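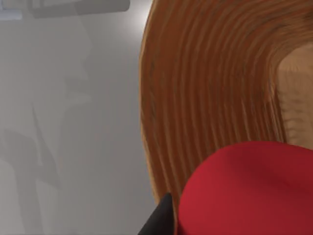

木碗、砧板和木勺的日常保养

家里的木制厨具用上几年,多半会遇到同样几件事:表面发白起毛,切过洋葱以后味道散不掉,底部有黑点,边上裂了一道小缝。大部分情况自己在家就能处理,需要的东西也不多。下面按用到的先后写,先讲平时怎么洗,再讲上油、去味、打磨和补裂,最后是几个读者来信里问过的问题。

本页更新于 6/16/19,增加了蜂蜡膏的配法。

一、平时怎么洗

用完尽快洗。温水,少量洗洁精,软布或海绵,顺着木纹擦,正反两面都要过水。只冲一面的砧板容易翘,因为一面吸了水胀开,另一面还是干的。已经翘了的,把凸起的一面朝上、凹下去的一面朝下放在湿毛巾上,上面压一锅水,放一夜再看。轻微的翘能回来,翘得厉害的就不必费力了。

不要泡。木勺搁在水槽里泡一晚上,第二天柄上的毛刺能摸得出来。不要进洗碗机,高温加上长时间的水汽,胶拼的砧板会从胶缝处开,整木的碗会变成椭圆形。也不要用钢丝球,它会把表面刮毛,以后更容易藏污。真有粘住的面糊,用塑料刮板铲,或者撒一点粗盐再擦。

洗完先用干布抹一遍,然后立起来晾。砧板要侧立,两面都透风,底下垫两根筷子,免得下边缘一直坐在水里。木碗倒扣在架子上,碗口不要贴死台面。木勺插在筒里时头朝上。不要拿到太阳底下晒,也不要放在暖气片上或者烤箱旁边。木头干得太快,表面先缩,里面还没跟上,就会裂。

切过生肉的砧板,洗完以后可以用白醋擦一遍,等几分钟再冲掉。醋不能代替洗洁精,只是多一道。最省心的还是生熟分开,各用各的。我家生肉用一块塑料的,面包和水果用木头的,两块挂在不同的钩子上,家里人不用问就知道拿哪块。

二、什么时候该上油

滴几滴水在表面上。水珠鼓着不散,说明油还够;水很快渗进去,留下一块深色的印子,就该上油了。新买的木碗和砧板,第一个月每周上一次,之后每月一次,再往后看情况。冬天开暖气的地区要勤一些,我一般在 December 里多上一遍,那时候屋里最干。

用什么油,常见的有三种。

食品级矿物油。不会变味,不会干,渗进去以后一直是液态,所以隔一阵子要补。药店和厨具店都有,价格便宜。买的时候看清楚标签上写的是食品级,机械用的白油不能拿来擦碗。

核桃油和亚麻籽油。这两种会慢慢干成一层膜,比矿物油耐用,但是干得慢,要等好几天。核桃油有坚果成分,家里有人过敏就不要用。亚麻籽油要买冷榨的食用油,五金店里卖的熟亚麻油往往加了催干剂,是刷家具用的。

蜂蜡膏。矿物油和蜂蜡融在一起,擦上去有一层很薄的蜡,手感比单用油好。下面有配法。

橄榄油、花生油、葵花籽油不要用。它们不会干,放久了会发哈,砧板会有一股陈油味,很难去掉。

上油的做法:

1. 木器要干透。洗完以后至少晾一天,前一晚刚洗的不要急着上。

2. 油倒在布上,旧棉T恤剪下来的就很好用。先擦端面,也就是能看见一圈圈年轮断口的那一面,端面吸油最多。再顺着纹路擦平面。

3. 第一遍要给足,表面看上去湿亮。放二十分钟,哪里干了就在哪里再补一点。

4. 放一夜。第二天用干净的布把多余的油擦掉,擦到手摸上去不粘为止。

5. 擦过核桃油或亚麻籽油的布不要揉成一团扔进垃圾桶。这类油干的时候会发热,布团有自燃的可能。摊平了晾在室外,干硬以后再扔,或者先用水浸透,装进能封口的金属罐里。矿物油没有这个问题。

三、蜂蜡膏的配法

蜂蜡 20 克,食品级矿物油 80 克。这个比例出来的膏,夏天偏软,冬天刚好能用手指挖起来。喜欢硬一点的多加些蜡,不过太硬了不好推开。

找一只耐热的玻璃罐,先放蜡,再倒油,罐子坐进一锅热水里,小火,水不要开得太猛。蜡块切碎会化得快些。中间用一根旧筷子搅几下,看到全部透明了就关火,垫着布把罐子拿出来,放在台面上自然凉。凉的过程中不要去动它,动了表面会有坑,不影响用,就是不好看。

蜡和油都不要直接放在明火上加热。也不要用微波炉,热得不均匀,有时候边上已经很烫,中间还是一块整的。

罐子和筷子用完很难洗干净,所以最好就固定给这件事用。我的那只罐子是以前装腌橄榄的,盖子上贴了张胶布,写着“木头用”。趁热用厨房纸把筷子擦一遍,比凉了以后再刮省事。

配好的膏放在阴凉的柜子里,一年用完。用的时候挖指甲盖大小,抹在布上打圈推开,放半小时,再用干布抛一下。木勺、擀面杖、刀柄都可以用。电木的刀柄不用擦,擦了也吸不进去。

四、去味和去色

洋葱、大蒜、鱼的味道:表面撒一层粗盐,拿半个柠檬,切面朝下来回擦,边擦边挤一点汁出来。放五分钟,刮掉脏盐,冲水擦干。味道还在的话第二天再来一次,不要连着做,柠檬汁会把木头里的油带走。

小苏打也可以,加少量水调成糊,抹上去,十分钟后冲掉。橡木、胡桃木、樱桃木这几种含单宁多的木头,遇到小苏打会变深,先在底面试一小块。枫木和山毛榉一般没事。

甜菜、姜黄、咖啡的颜色:盐和柠檬能去掉一部分,剩下的多半要靠打磨。姜黄的印子放在窗边没有直射光的地方,过一两周会自己淡一些,不急的话可以等。

铁锅或者铁罐头放在湿木头上留下的黑圈,是铁和单宁反应出来的,擦油擦蜡都没用。用柠檬汁敷几分钟,会看到颜色变浅,再用清水擦几遍,晾干,补油。以后铁的东西不要湿着往木台面上放。

霉点要分开看。表面一层灰白的毛,用白醋擦掉,晾透,一般不会再来。已经是黑点,并且打磨以后还在,说明进得深了。砧板上这样的就换一块,木勺也是,不值得省。木碗如果只在底部外侧,可以留着放水果或者钥匙。

五、打磨

表面发毛、刀痕多、颜色发花,都可以打磨。手工打磨就够,不需要机器。

砂纸准备三种:120 目、180 目、240 目。刀痕深的砧板从 120 开始,只是发毛的木勺直接用 240。砂纸包在一小块软木或者橡皮上,顺着木纹推,不要打圈,打圈留下的划痕上了油以后会很明显。木碗的里面没法用木块,把砂纸对折两次,用手指肚压着走,跟着弧度慢慢来。

车出来的木碗有个麻烦的地方,纹路转着弯走,同一圈上有两处是顺纹,有两处是断口朝外。断口朝外的那两处总是先起毛,也吃油最多,打磨时多花点时间。碗口的边不要磨得太薄,那里最容易磕。

每换一种砂纸之前,用微湿的布把粉擦干净,否则粗砂粒混在里面,后面白磨。

最后一道之前有个做法值得加上:用湿布把整个表面抹一遍,等它干,会发现又起了一层细毛。这时候再用 240 目轻轻过一遍。以后洗的时候就不太会再起毛了。新买的木勺也可以照做,有些便宜的木勺第一次下锅就扎嘴,多半是出厂时没做这一步。

打磨时戴口罩,在阳台上或者开着窗做。胡桃木和一些热带硬木的粉,有的人吸了会打喷嚏、眼睛痒。厨房里做的话,先把没盖的食物收起来。

磨完当天就上油,第一遍会吸得很快,做好连上两三遍的准备。

六、小裂缝和松动的柄

砧板端头的细缝,还没有贯穿的,先处理干净,晾两天,然后把蜂蜡膏稍微加热到半软,用刮板压进去,多余的刮掉。蜡填进去主要是不让水和食物残渣进去。过几个月蜡会掉一点,补上就行。

缝贯穿了,或者胶拼的地方整条开了,可以重新粘。胶要用干固以后标明可以间接接触食物的防水木工胶。把缝里的旧胶刮掉,能掰开就掰开,两面都涂薄薄一层,用两只夹子夹紧,夹口垫小木片,不然会压出印子。挤出来的胶等半小时,成了橡皮那样的时候用铲子铲掉,比湿着擦干净。夹一整天再松。粘好的砧板先当面包板用,看一阵子再说。

木碗裂了一般不建议粘。碗是一整块木头车的,裂是里面的力没地方去,粘住这里,过一阵别处又开。裂缝不到边的可以留着装干的东西。

锅铲、擀面杖的柄松了,先看是木头缩了还是胶失效了。缩了的话,取一小片硬木削成楔子,蘸胶敲进去,锯平。不要为了让它紧就泡水,水干以后会比原来更松。

七、收纳

木器之间不要摞得太紧。大小碗套着放,中间垫一张厨房纸或者一块布,既不磨花也能透点气。抽屉里的木勺,放进去之前一定要干。柜子如果靠着洗碗机,那一侧最潮,留给玻璃和瓷的。

长期不用的,比如只在过节拿出来的大沙拉碗,收之前洗净晾透,上一遍矿物油,用旧枕套装起来。不要用塑料袋,里面的潮气出不来。

八、来信里问到的

Misaki Okabe 问:二手店买的木碗,表面有一层亮漆,已经开始一片片掉,能不能用?

掉漆的不要再装吃的。漆可以磨掉,120 目慢慢磨到看不见亮的地方,再往上走到 240,然后按没上过油的新碗处理。如果不清楚是什么漆,又是很老的东西,就不要干磨了,摆着看或者装别的。

Abundio Carrillo 问:砧板上了油以后一直粘手,放了一个星期还是粘。

油给多了,或者用的是不会干的食用油。先用干布使劲擦,再用热一点的水加洗洁精洗一遍,晾干后看。还粘就用粗盐干擦一次。以后薄一些,第二天一定要把浮油擦掉。

Chiyo Yoshida 问:竹砧板是不是也照这样做?

基本一样。竹子比较硬,吸油少,上一遍就够。竹砧板是一条条胶起来的,更怕泡水。打磨的时候要小心竹刺,它比木刺细,扎进去不好找,戴一副薄手套。

Masanobu Yokoyama 问:木头砧板中间凹下去了,切葱总是连着,还能救吗?

手工砂纸磨平要很久。可以找木工店用压刨或者宽带砂光机过一遍,去之前问清楚对方接不接旧砧板,有的店怕里面有钉子或者沙子伤刀。拿回来补油。剩下的厚度如果已经不到两厘米,过完以后容易翘,不如裁成两块小的当杯垫或者奶酪板。

Hiyori Nomura 问:味噌汤的木碗里面上了漆,需要上油吗?

不需要。漆碗靠漆面挡水,油渗不进去,只会留在表面沾灰。用软布和温水洗,擦干,不要用粗海绵。漆面磕破见木了,送去补漆,补之前不要再盛热汤。

下一页写铸铁锅的除锈和开锅。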